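Second half of the season, and some notes on goalkeeping

The league resumed in May after the break and I have now been to both of the Drirnport home matches since. I keep my own shot charts, on paper, and type them up afterwards. What follows is mostly about the goalkeepers, as the rest of the side played much as it did before the break.

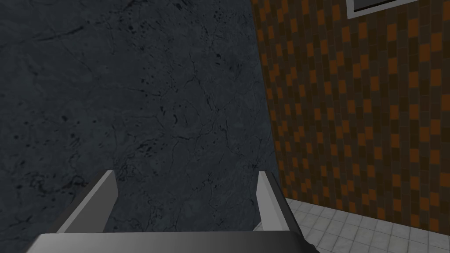
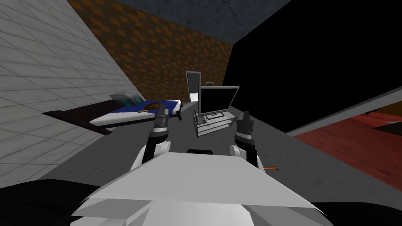
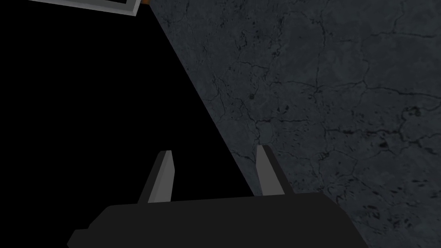
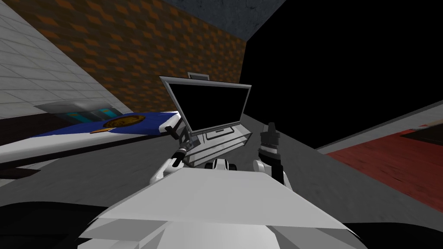 The first match was against Putamon and finished 38-31. That is seven goals, and it flatters the home side a little. Putamon took off their keeper for the extra outfield player on nearly every attack in the last quarter of an hour, lost the ball early in several of them, and conceded into an empty goal. Take those away and the match was close. I have never been sure how to record empty-goal shots. For now they go in a separate column and stay out of the save percentage, as there was no one there to make a save.

The Drirnport keeper has changed his starting position. Before the break he stood a short step off the line for shots from nine metres and moved out only when the shooter had jumped. Now he is a full metre further forward before the jump. On a straight shot this narrows the angle, and he got a hand or foot to most of what came from the left back. The cost is on the bounce shot. Coming forward, his weight is on the front foot, and a ball that pitches close to his standing leg goes under him. Putamon found this twice before half-time and then, for some reason, stopped trying it.

Grundesura did not stop trying it. They came with a tall left back who releases late and low, from the hip, around the outside of the block. The agreement between block and keeper is meant to be simple: the block takes the near side, the keeper takes the far side. When the release drops to hip height the block is covering nothing, because both defenders are in the air with their arms up. The keeper then has the whole goal and is already too far out. Final score 21-27.

The second keeper came on for the last stretch and did better with the older, deeper position. It is a small sample and by then Grundesura were running the clock down, so I would not read much into it. I would still like to see him start one.

On the wings there is less to say. The right wing keeps jumping too early and arriving at a poor angle -- the same fault as in the autumn. The pass from the right back is fast and flat, and he has to commit before it leaves the hand. A slower pass would give him half a step more. It would also give the defender half a step more, so perhaps there is no gain in it.

Seven-metre throws: the first-choice keeper still goes early to his left. Every regular taker in the league must know it. Against Grundesura he stood still for one of them, arms wide, and the ball hit his knee. He went back to diving left for the next.

I have 94 shots charted from open play over the two matches, leaving out the empty-goal column. Split by zone that is thin, and the left wing zone is hardly worth a percentage. I will wait until the Stoyanova Cup tie has been added before putting the full table up. The tie is away, in a hall where the seats behind the goal are very low, so the height of the shots will be harder to judge. If anyone has a decent view from the side gallery and keeps notes, I would be glad to compare them.

One correction to the last post. I gave the two-minute suspensions for the final match before the break as four against five. It was five against four.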